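Stand Up and Sing, Badly If You Must

I joined a choir in my forties without being able to read a note, and I want to make the case for everyone else doing the same. I don't mean an auditioned choir with black folders and a tour to Vienna. I mean the ordinary kind that meets on a Wednesday at half past seven, has one decent tenor and puts the biscuits out at the break.

Ours is called the Grondon Singers, after the street. In my first week I stood at the end of the altos and mouthed most of it. By week 6 I was making real noise, and I remember the walk home (it was bucketing down, and I'd left my umbrella under a seat) because I sang the alto line of a sea shanty the whole way. An alto line on its own is hardly a tune at all! It's mostly the same two notes. I loved it.

What I love most is the moment when the parts are put together. You've spent twenty minutes grinding through your own bit, convinced it's wrong, and then the basses come in underneath and your dull little line suddenly has a colour to it. I can't think of another hobby that pays you back so quickly.
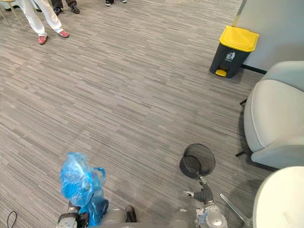
Catinca Chiriac reckons I'm too rosy about all this, and that a choir which never turns anyone away ends up singing the same four easy songs until the good voices drift off. She has a point. We have done that shanty to death. I'd still take a tired shanty with a full alto row over a polished motet I only get to listen to.

And people do improve, more than they expect to. Our spring concert had 13 songs in it, two of them in four parts with no piano, and we stayed in tune for one and a half of those. The applause was generous. My neighbour came and asked me afterwards whether you had to be able to read music, and I told her to turn up next week and stand beside me, second row, on the left.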